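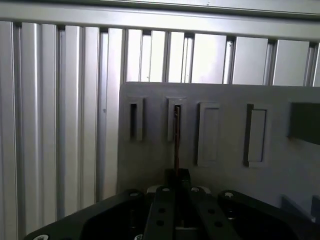

## 4. Connecting the drip line to the water butt

By now the Dradari butt should be standing on its plinth, lid on, tap facing the way you want it to face for the next ten years. If it is still lying on the lawn, go back to section 3. We'll wait.

You will need:

- the drip line (the long brown coil that has been trying to escape from the box)
- 2 hose clips
- the Luo timer and its batteries
- the filter washer, which is small and looks like packaging
- a flat screwdriver
- a kettle

**Caution:** The butt holds 130 litres. Full, it weighs more than most people who try to move it. Do not shuffle it along the plinth once it has water in it, however small the shuffle.

1. Close the tap. Fill the butt to a hand's width above the tap and no further. This is enough for testing.
2. Uncoil the drip line and lay it in the sun for an hour. On a dull day, lay it on the path and weigh down both ends.
3. Push the filter washer into the timer inlet, mesh side towards the tap.
4. Screw the timer to the tap by hand. The thread is plastic and has no sense of humour about spanners.
5. Dip the first inch of the drip line in hot water from the kettle, count to twenty, and push it on to the timer outlet as far as the ridge.
6. Slide a hose clip over the joint and tighten it until the line stops turning.
7. Run the line along the bed, with the drippers facing up.
8. Fold the far end back on itself and secure it with the other clip.

**Note:** Drippers facing down will also work, for a fortnight, after which they will be full of soil.

### 4.1 Changes to this section 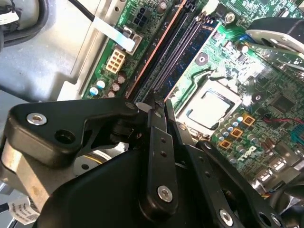 *Valell, January*

Steps 5 and 8 have been rewritten after a good deal of correspondence. The earlier edition told you to "warm the line", and a surprising number of owners did this with a hairdryer while standing in a wet flower bed. Please use the kettle. The folded end used to be held by a plastic figure-of-eight, which Hongmei Jiang in our parts department describes as the most frequently lost object in British gardening. If you still have yours, it fits perfectly well. Keep it somewhere safe and tell no one.

The old Hultex timer has been dropped from the kit. Owners who have one can carry on using it, but the washer for it is a different size and must be ordered separately.

### 4.2 Setting the timer

1. Fit the batteries. The cover clicks twice; one click is a leak.
2. Hold the left button until the display flashes.
3. Set the clock. It uses the 24-hour style, so eight in the evening is 2000.
4. Set the start time. We suggest early morning or 2000, when the bed is in shade and you are likely to be indoors and unable to interfere.
5. Set the running time. Start with ten minutes.
6. Press both buttons together to save.

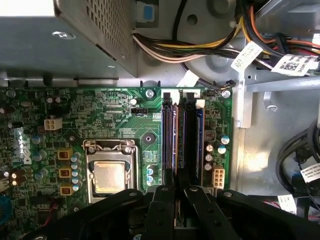
If the display goes back to flashing, the settings have not been saved and you will need to start again from step 2. Press the two buttons at the same moment - a small gap between them is read as two separate instructions, neither of which is yours.

Leave the timer alone for a full day before changing anything. Then push a finger into the soil beside the dripper furthest from the butt. Dry at the second knuckle means add five minutes. Mud means take five off. Tomatoes will sulk at either, but they recover.

**Caution:** Take the timer off before the first frost and store it indoors with the batteries out. Xiaoyan Tang on the repairs bench sees a great many split timers every spring, and frost damage is not covered by the guarantee.

To check the joints for leaks, go on to section 5. Bring a dry cloth.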